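Biblioteca de brinquedos de Tirkbridge reabre com cozinha de faz de conta e novas regras de empréstimo

A biblioteca de brinquedos de Tirkbridge volta a receber famílias em janeiro, depois de dois meses fechada para inventário e troca do piso da sala principal. O acervo passa a ter 1.756 peças catalogadas, a maior parte delas em conjuntos que saem emprestados em sacolas de pano e voltam na semana seguinte.

A novidade da reabertura é a seção de cozinha e padaria. Até o ano passado, as comidinhas ficavam misturadas em caixas com carrinhos, blocos e peças de encaixe, e era comum um conjunto voltar para a estante faltando metade. Agora cada conjunto tem recipiente próprio, uma ficha com a relação das peças e um lugar marcado na prateleira.

O conjunto mais procurado nas tardes de experimentação é o da confeitaria. As crianças recebem uma tigela com doces e pães de brinquedo e um cesto vazio, e passam as peças de um para o outro como se estivessem montando a encomenda de um freguês. A mesa é forrada com toalha verde, a mesma cor usada nas etiquetas da seção. 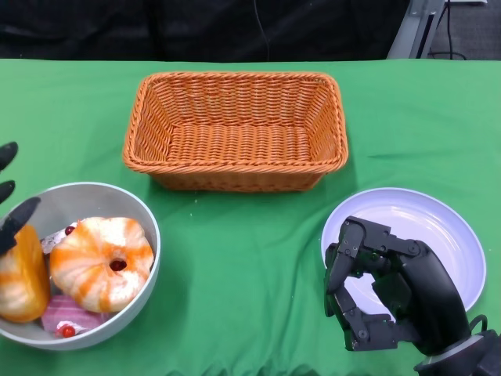

A atividade é indicada para crianças a partir de três anos, sempre com um adulto por perto. Para os menores, a orientação é começar com poucas peças na tigela e deixar o cesto ao alcance da mão. As crianças maiores costumam inventar o resto: preço, fila, entrega, reclamação de bolo trocado.

Na mesma mesa há espaço para o empréstimo imediato. Quem gostar do conjunto pode levá-lo para casa no mesmo dia, desde que o cadastro esteja em ordem e não haja outra família na lista de espera. No caso da confeitaria, a lista já existia antes da reabertura, formada por famílias que conheceram o material em uma feira em Dralbridge, no fim do ano passado.

Compra das peças

As comidinhas foram compradas da Goodwin, loja de brinquedos educativos que já fornecia os jogos de tabuleiro da biblioteca. O gasto com a nova seção foi de 3.201 libras, valor que inclui as peças, os cestos, as sacolas de transporte e duas estantes baixas. O dinheiro veio das mensalidades e de um bazar realizado antes do fechamento da sala.

A biblioteca informou que não vai aumentar a mensalidade neste semestre. A multa por atraso também continua igual, mas passa a ser cobrada por conjunto, e não mais por peça — uma mudança pedida por famílias que levavam sacolas com muitos itens pequenos e se assustavam com a conta.

Peça perdida deve ser avisada na devolução. Quando houver outra igual na reserva, a ficha é corrigida na hora e o conjunto volta para a estante. Se não houver, ele fica retido até a reposição. A equipe pede que ninguém tente completar a sacola com brinquedo de casa, o que aconteceu algumas vezes no ano passado e atrapalhou a conferência.

Louça de verdade na mesa

Outra mudança está na louça. Parte dos potes usados nas atividades da sala é agora de cerâmica, e apenas as peças que seguem nas sacolas de empréstimo continuam sendo de material leve. A escolha foi discutida com as famílias antes do fechamento, e houve quem preferisse manter tudo como estava. Prevaleceu a proposta de usar cerâmica somente na mesa forrada, com um adulto sentado ao lado.

As tigelas de cerâmica vieram da Wadeo, oficina que dá aulas de torno no prédio vizinho e cedeu peças que estavam sem uso. São tigelas brancas e fundas, de parede com frisos na horizontal e pé pequeno. Elas não podem ser emprestadas e ficam guardadas em armário fechado fora do horário de atendimento.

Para quem acompanha crianças na mesa da cozinha, a biblioteca preparou algumas orientações:

Manter a toalha estendida durante toda a atividade e alisar as dobras maiores antes de apoiar a louça.

Deixar as tigelas longe da beirada e levar uma de cada vez ao armário.

Devolver os doces e pães à tigela ou ao cesto do próprio conjunto, sem juntar peças de fichas diferentes.

Avisar a equipe se alguma tigela estiver lascada ou trincada, mesmo que o defeito pareça antigo.
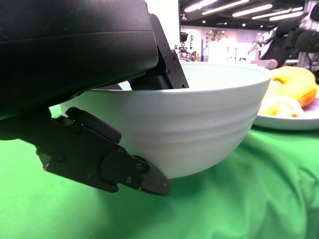
Horários e cadastro

A sala abre às 10h e fecha às 16h30. A última devolução é aceita às 16h, para que haja tempo de conferir as peças. Durante a primeira semana, o atendimento será apenas para devoluções atrasadas e renovação de cadastro; a mesa da confeitaria e os empréstimos começam na semana seguinte.

Famílias já inscritas precisam apresentar comprovante de endereço recente e confirmar o telefone. O número da carteirinha continua o mesmo. Novas inscrições podem ser feitas no balcão, com documento de um responsável, e a primeira sacola pode ser retirada no mesmo dia.

Cada família pode levar 2 conjuntos por vez. Os itens grandes, como a casinha de boneca e o fogão de brinquedo, têm lista separada e precisam ser reservados com antecedência, já que só há uma unidade de cada. A retirada desses itens é feita pela porta dos fundos, onde é possível parar o carro por alguns minutos.

A biblioteca também aceita doações de comidinhas, panelinhas e cestos em bom estado. Peças de tecido devem chegar lavadas, e brinquedos com pilha não serão recebidos por enquanto. Quem quiser doar louça deve perguntar antes no balcão, porque o armário da sala tem pouco espaço livre.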